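Diary > 2018 > The list, again

January 6, 2018

Up since six with the mailing list. I promised myself I'd get it moved out of the old spreadsheet and into Rustel before the month got going, and I did it, mostly, with a lot of muttering and too much toast.

The import itself took ten minutes. The cleaning up took the whole morning! 497 contacts, and a good chunk of them were the same people signed up twice with a typo in one of the addresses. Rustel merges duplicates if the email matches exactly, but it won't touch "gmial" (fair enough, I suppose), so I went through those by hand. I also found 26 people with no tag at all, left over from the Prastham workshop, and I have no memory of what I told them they'd be getting. Put them in their own group for now and turned off the automatic welcome for it. 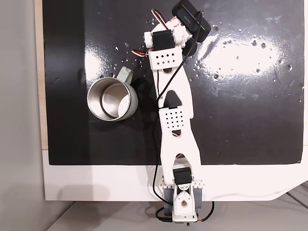 Then Josefina Iturra called, right when I was trying to work out why the welcome email was going to people who've been customers for years. She spotted it in a minute. The trigger was set to "added to list" when it should have been "signed up through form," so the import counted everybody as brand new. 50 of them had already been sent a cheery hello from me by then. One wrote back "nice to meet you too, Lena," and she's bought from me every spring since I started. Oh well, I wrote her a proper reply and she was sweet about it.

Josefina thinks I should split the list by what people bought and stop sorting by when they joined. She does it that way for the Lagos shop and says fewer people leave. I'm half convinced. It means connecting Hisico so the orders come across, and the last time I touched that thing it sent me the same invoice four times. I'll try it with one small group first, probably the gift card people.

Still haven't written the January newsletter. I have a subject line and I don't like it.

Recent entries
Receipts in a shoebox
Trying out the new order form
Why I unsubscribed from myself

Contact | © 2018 Lena's Diary | Back to top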